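An Afternoon in a Kitchen That Doesn't Exist

So I finally made it to the open day at Judska in March, and I have been talking about it to anyone who'll sit still!

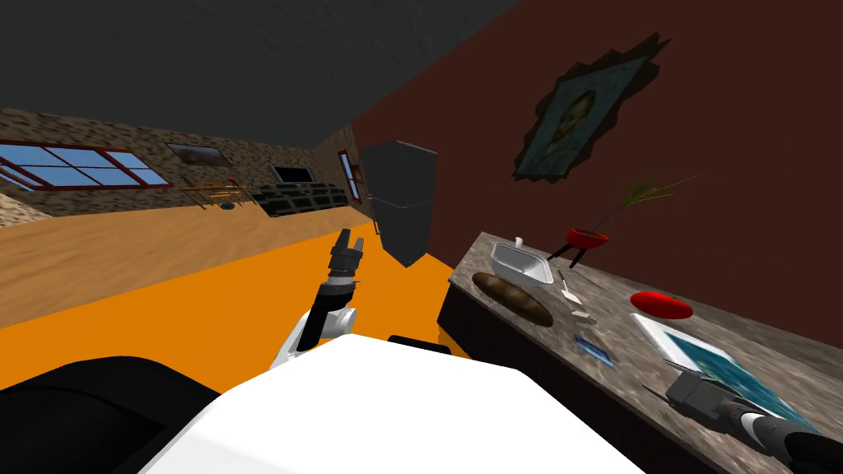
The practice kitchen, from the robot's point of view. Right gripper on the tablet, left one up in the air.

My friend Rhun Gittins got me on the list (thanks, Rhun) and I figured I'd be watching big machines stack boxes. They did have one of those by the entrance, but I ended up spending most of my visit in a side room with a row of monitors, watching a robot that only exists in software. It has two arms and a whole simulated home to work in, with a long stone counter, a sink, a fridge, even a portrait on the wall. I kept looking at the tomato and the loaf of bread and getting hungry, which is silly, but I'd skipped lunch.

They call the setup Tevham. The guy running the demo told us they have 216 different room layouts, and they'd run nearly 945 practice sessions just that week. Somebody asked why all the rooms lean like a ship in a storm, and he said they tip the view on purpose in some runs so the software doesn't get too comfortable with level floors. I got a little seasick, but I loved it.

Then they let us try! You get 10 minutes with a pair of hand controllers, and my big goal was to pick up the bread. I did not pick up the bread. I waved the left arm around a lot and said sorry to the sink. The kid after me, maybe eleven years old, had the hang of it before I'd even found my coat.

Parking is a pain, so take the Umham bus if you go. And get the soup at Harries across the road. I had two bowls.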